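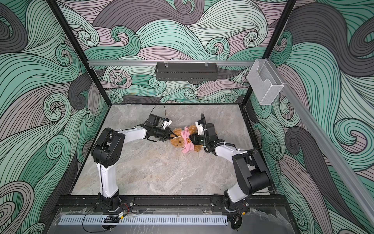
KEEPING FAMILY PAPERS AND RECORDED MEMORIES AT HOME

These notes cover letters, photographs, school reports, estate and household account books, and sound recordings of older relatives. They assume an ordinary house with no dedicated storage room.

Choosing a location

Use an interior closet on a middle floor. Attics and basements go through too wide a range of temperature and humidity over a year. Keep relative humidity below 65 percent and check it with a dial or digital hygrometer left on the shelf for a full week before anything is moved in. August readings are usually the worst case in a house without air conditioning. Leave a gap of two inches between boxes and any outside wall.

Boxes and folders

Buy boxes described as acid-free and lignin-free. The Norna 593 is a drop-front box that takes legal-size papers flat. The Rarkinero equivalent is deeper and gets heavy when full, so put it on a lower shelf. Fill a box until the folders stand without slumping and stop there. If papers are stored flat, place the largest sheets at the bottom.

Before filing:

- Remove rubber bands, paper clips and pins. Rusted staples should be lifted with a thin spatula from the back of the sheet, never with a staple remover.
- Unfold letters and keep each one with its envelope.
- Separate newspaper clippings from everything else. Newsprint stains whatever it touches. Photocopy the clipping onto acid-free paper if only the text matters.
- Leave tape alone, including tape that has begun to lift.

Photographs

Handle prints by the edges with clean, dry hands or nitrile gloves. Write on the back with a soft pencil, near the border, with the print face down on glass or another hard surface. Ballpoint leaves a ridge that shows on the front. Polyester or polypropylene sleeves are suitable. PVC is not, and it can usually be recognized by its smell.

Prints stuck to the pages of a magnetic album can sometimes be freed with a length of unwaxed dental floss drawn slowly behind the print. Stop at the first resistance. Scan the whole page before trying.

Numbering

Give each item a plain running number and keep the list separately. Do not build the date or the name of a house into the number, as both tend to be corrected later. A collection of 964 items needs a three-digit number, but use four digits from the start (0001, 0002). Record what is written on the item and who supplied any further identification.

Recording a relative

Save the original file as WAV, 48 kHz, 24-bit. Place the microphone on a folded towel, eight to twelve inches from the speaker. Turn off refrigerators and stop any clock in the room. The Oltel pocket recorder splits long files without warning, so make a note of the order. Dong foam covers fit most small microphones.

State the date, place and full names at the start of each session. Sessions of 40 minutes are long enough. Keep three copies, one of them in another building, and open each copy once a year to confirm that it plays.

Page revised 27th September

Contact | Copyright Household Notes, all rights reserved | Back to top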